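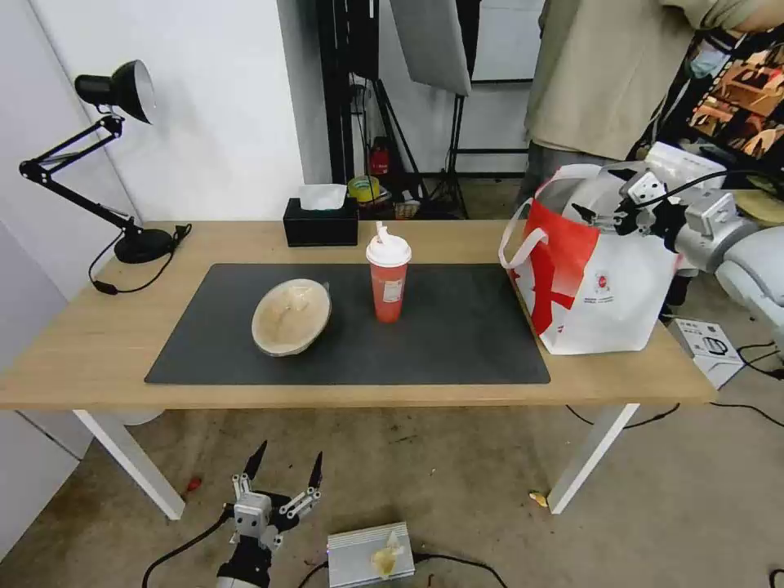
Feb 23, 2018

Shopping bag and table setup, continued from the Celis list.

I arranged the light table again in the same way as in December: gray mat first, then the bowl to the left, the red-orange cup with the straw near the middle, the big white bag on the right end. Tissue box stays at the back. The black lamp goes on the left. Ileana asked if the cord can go behind the table, because now it hangs over the left edge and I catch my sleeve on it. I will look for a clip in the Ullar drawer.

The bag is the item which gives me the most work. When it is empty the sides fall in and the handles lie down. I put in 2 folded towels, and then it keeps its shape well enough. Piyumi prefers crushed paper, it is lighter, but it makes noise and after lunch it was flat again. For now towels.

The bag sits partly on the mat and partly on the bare table. Wichai would like it fully on the mat. I tried, then the cup comes too close to the bowl. Left as it was, he should decide.

Bowl: the one from Gusetti, a little shallow for the fruit. We have two of them, please do not put the second one back in the kitchen. Item number for the stock sheet is 3,530.

Still to do:
Wipe the mat, it shows dust very quickly.
New tissues, ask Anjana where she keeps them.
Put the yellow tape back on its hook after marking the table legs.
White box on the floor, to the right of the table: move to storage when Ineke has the key.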